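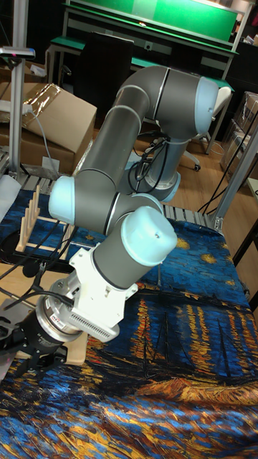
Last changed: 23/09/2025

Udside: a set of share tip newsletters and what became of the tips

README

Thank you for stopping by. Udside is a collection of 829 promotional emails and sales pages from paid share tipping services, the kind that land in your inbox promising a small company is about to go through the roof. I started saving mine in a folder years ago, mostly out of stubbornness, and a few kind readers sent me theirs as well (some of them had kept everything, bless them). Each tip has been matched, where I could manage it, with the closing price of the share on the day it went out and again later on.

What you get

The main table is called tips and holds 2,635 rows, one for each share named. A single email can name a good many shares, so please don't be alarmed that there are more rows than emails. The columns are the date sent, the name of the service, the share's ticker, the price claimed in the email, the closing price that day, and the closing price 200 trading days afterwards. 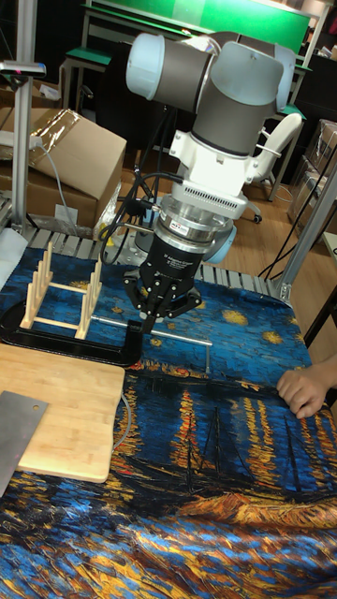 Where the claimed price and the closing price disagree, I have left both alone. You will see this most often with the Kastham letters, which liked to quote the morning's lowest price as though everybody had bought at it! If you want a fair picture of what an ordinary subscriber would have paid, use the closing price.

How the rows were made

I typed the early ones in by hand, and the later ones were pulled out with a small script called Pietrzak, kept in the tools folder. It copes nicely with plain emails and rather badly with long sales pages, so I read those through myself afterwards. Tickers that changed after a merger carry the old name and the new one.

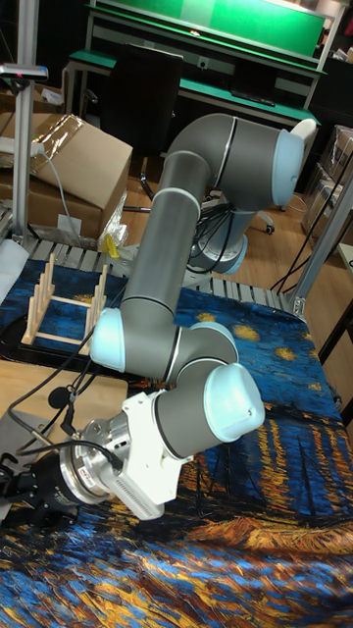 Known gaps

Prices are missing for shares that were struck off before I got to them, and these were often the worst tips, so any average you work out will look kinder than it ought to. The Imstead letters stop in February and I have never found the rest. Dividends are left out all the way through.
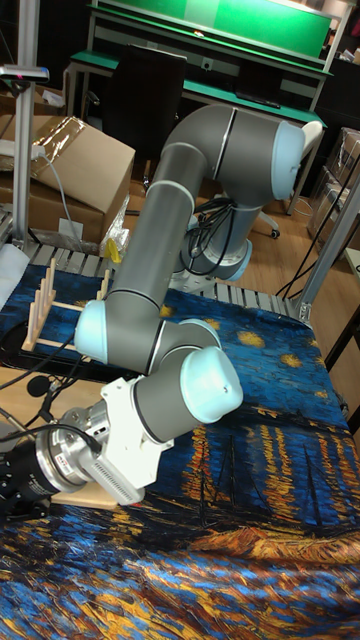 Using it

You are welcome to use the tables for study or for your own curiosity, with a mention of Udside. Please don't treat any of it as advice on what to buy. Names and addresses of subscribers have been taken out, but if you spot one I missed, do open an issue and I'll remove it. Corrections to prices are very welcome too, ideally with the row number.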